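Search this site Enter keywords Go

Gramotero Adult Reading Program
Progress report to the Ukley Learning Fund
Submitted 21 October 2024 by Higinio Cisneros, program lead

We are very glad to be sending this one. When we wrote the grant application we thought the first half of the year would go mostly to finding people and getting them through the door, with the real reading work to follow. The people came faster than we planned for, and the work is well under way at both sites. Enrollment stands at 64 adult learners, and the Baltstead evening class has a waiting list for the first time. 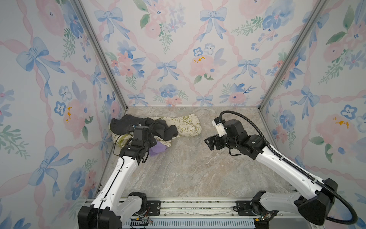 Community Learning Team, Baltstead Public Library

What we said we would do

The grant pays for small-group reading and writing lessons for adults who left school early or who learned to read in another language. It covers tutor hours, printed materials, bus passes, and the part-time coordinator. We promised to open 2 sites, one in Baltstead and one in Ukley, to train tutors before they met a learner, and to build up a shelf of easy books that grown people would want to read. The first two are done. The shelf is growing, and there is more on that further down.

Learners and attendance

Tutors have logged 2794 learner hours since the program opened. That counts only time spent in a lesson, so the drop-in hour before the evening class is left out, even though plenty of good reading gets done in it. Attendance has held up best in the morning groups. The evening group dips whenever the packing plant adds a late shift, and we now send the week's pages home with anyone who knows they will miss.

We had worried that people would be shy about joining, and some are. Word of mouth has been far better than any flyer. One learner brought her sister, her sister brought a neighbor, and the three of them now ride the bus over together and argue about the stories all the way home. (They told us this with some pride!) We have stopped printing the large poster and put that money into bus passes, as agreed with your office by phone.
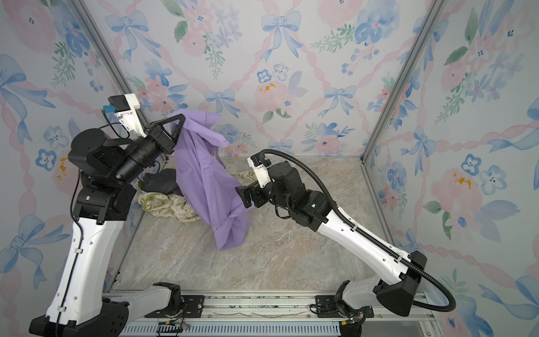

The Ukley site was slower to open because the room we had been offered needed a new furnace. We moved into it in September. It is smaller than the Baltstead room but it has good light and a door that closes, and learners there have asked for more time on handwriting, so the tutors have added a short session at the end of each class for filling in forms, writing notes to school, and signing cards.

The Ông evenings

This is the part of the report I most want you to read. Ông means grandfather in Vietnamese, and it is the name our learners gave to the monthly evening where older men come in to read aloud to their grandchildren. It began with a request from a learner in the Baltstead group who wanted to read one picture book, all the way through, before his grandson started kindergarten. He practiced it for weeks. On the night, other families had heard about it and asked if they could come too.

The evenings now run at both sites. Grandmothers came along right away, of course, and the name stayed. Each reader picks a book at the start of the month, works on it with a tutor, and reads it to whoever is there. Some read in English, some in Vietnamese or Spanish, and several have done a page in each. The children correct their pronunciation without mercy, and the men seem to enjoy that more than anyone.

We did not budget for this. So far it has cost us snacks, extra copies of the books, and some unpaid time from the tutors, who would like to be paid for it next year. A request is in the last section. 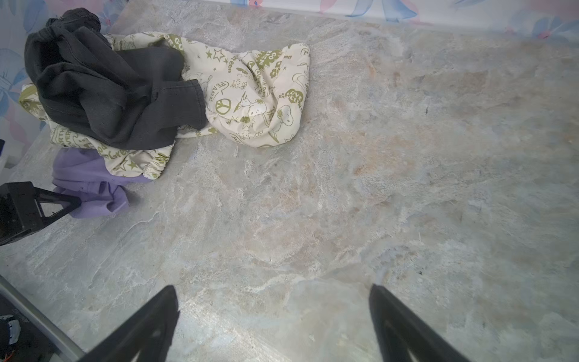

Books and materials

Finding books has been the hardest job. Most easy readers are written for small children, and a man who has run a fishing crew does not want to read about a lost kitten. We have bought what we could from adult literacy publishers and filled the gaps by making our own. Learners tell a story, a tutor types it up in their words, and it comes back as a thin stapled booklet with large print. The most borrowed one is about a truck that would not start. A close second is a recipe for fish soup, with strong opinions about dill.

The print shop in Ukley lets us run up to 200 copies of a booklet at the cost of paper, and we have used that offer more than once. We would like to have a full set in both rooms by the end of the grant year. The phonics cards we ordered in the spring turned out to be less useful. The type is too small and the pictures are babyish, and the tutors have mostly gone back to writing on index cards.

Tutors

All current tutors finished the training course before starting. We lost two over the summer, one to a new job and one to a new baby, and replaced both from the list of people who had asked to help. The monthly tutor meeting has become a lively thing. Last time it ran long over the question of whether to teach cursive - learners want it, tutors are split - and we have left it up to each group.
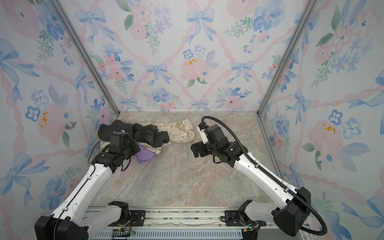 What has not gone well

Reading checks are behind. Every learner was meant to have a second check by now, and in Ukley the late opening pushed the first round back. We will send the results from both sites together with the next report so that you can see them side by side. Record keeping also needs work. Tutors at the two sites were using different sign-in sheets, and it took the coordinator a good many evenings to put them into one list. There is now one sheet.

Child care remains a gap. Several mothers in the Ukley group have told us they can only come when a relative is free.

Spending and next steps

Spending is on track overall. Printing is under budget, bus passes are over, and tutor hours are close to plan. We would like your approval to move the unspent printing money into paid tutor time for the Ông evenings. We are also talking to the church next door to the Ukley site about using its nursery room during class, and will write to you as soon as we have an answer.

If anyone from the Fund can come to a reading evening, please do. They are held on the last Thursday of the month, the coffee is decent, and you may well be handed a book.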